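Nindora Linen-Blend Curtain Panels, 102-inch: Review After One Wash Cycle

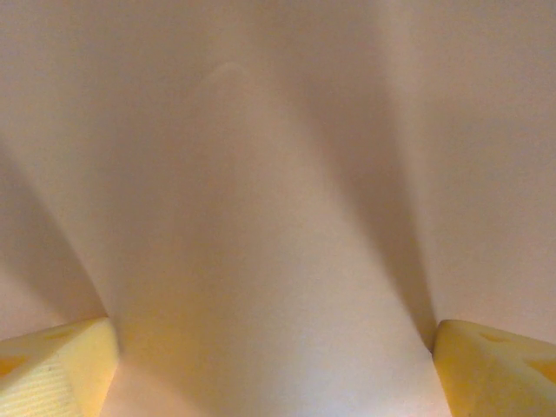
Folds in cream material, close up. Matte finish with a fine speckle.

The Clelley line from Nindora is sold as a midweight, unlined curtain for living rooms and bedrooms. I bought 4 panels in the 102-inch length, two per window, and hung them on existing steel rods. One window faces east and the other faces the street.

Construction. The side hems are double-folded and straight. The bottom hem is deep enough to be let down if the drop comes up short. Stitch length is even except at the corners, where the machine has bunched the thread on two of the panels. The header accepts hooks, rings or a rod pocket. The pocket is tight on anything thicker than a standard rod, and I switched to rings after fighting with it for one evening.

Length. Before washing, all panels measured within half an inch of the stated figure. After one cold wash and a line dry they had lost nearly two inches. The care label permits tumble drying on low, which I did not try. Order the next length up if you want the hem to touch the floor.

Light. These are not blackout curtains and the listing does not claim they are. By 7 a.m. in July the east room is bright enough to read in. On the street side they blur shapes during the day but do little at night with a lamp on. A separate liner can be buttoned to the header tape; Nindora charges extra for it.

Care. Creases from the packaging did not drop out after a week of hanging. A steam iron on medium removed them. Colorfastness was acceptable, with no tint in the wash water.

Compared with the Tamayo panels I had before, the Clelley is heavier and hangs in wider folds. The Tamayo shrank less and cost less. The Skornovent equivalent has a better header but stops at 90 inches, too short for my windows.

Shipping was slow. Returns are accepted for 30 days, unwashed only, so check the drop before the first wash.

Fabric: good. Stitching: fair — see corners. Sizing: poor after washing. I would buy them again in a longer length, with the liner.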